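So the number is in: 389 good folds out of 527 tries. I've been staring at it since breakfast and I still can't decide if I'm thrilled or a little annoyed (probably both, ask me again after lunch).

If you missed the earlier posts, we're trying to get a two-armed setup to fold cloth using demonstrations only, no hand-written folding rules. Seung-woo Han trained the first version last winter and called it Gostov, and it was terrible in a very lovable way. It would grab a corner beautifully and then just hang there, thinking. The new one is Orkholm, and the big change is that it predicts a short run of moves at once instead of deciding everything fresh at every tick. Way less dithering!

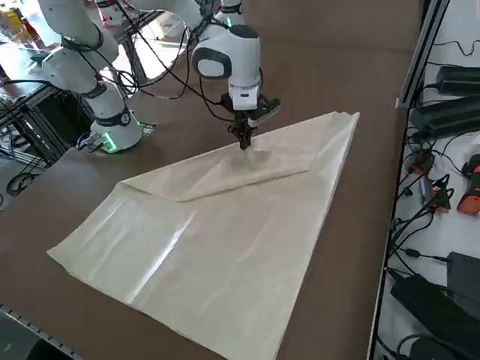
The thing I keep going on about to anyone who'll listen is layers. Grabbing cloth is one problem, but grabbing two layers when you want two, or one when you want one, is a whole different headache. From above, a doubled flap and a single sheet can look almost the same, especially when the fabric has a bit of shine to it and the lights bounce off. Most of Gostov's failures were exactly this. It pinched the top layer, lifted, and left the other one lying there.

Seung-woo Ok's idea was to lean much harder on the close-up view for the last bit of the approach. We trained on 1442 demonstrations, same as before, but during training we randomly blanked out the overhead view once the gripper got near the cloth. The model had to learn to trust what it sees right at the fingers. I was skeptical (I said so, loudly, in a meeting, and it's in the notes, thanks Seung-woo). 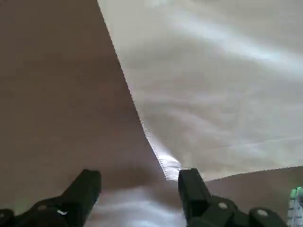

Edges are where the trick pays off. Wrong-layer grabs used to be the top line in our failure log and now they've dropped well down the list. What's left is mostly the model letting go too early, plus a batch of runs where it smooths the same spot over and over like it's petting a cat.

Things I don't know yet: whether any of this survives a change of fabric, and whether the blanking should start earlier. Myung, our evaluation script, also counts a fold as good if the corners land within 5 centimeters, and that feels generous to me. I want to tighten it and rerun everything before we write a word of the paper. Han thinks I'm stalling. Maybe! The reruns start in December either way, and I'll post the ugly numbers too.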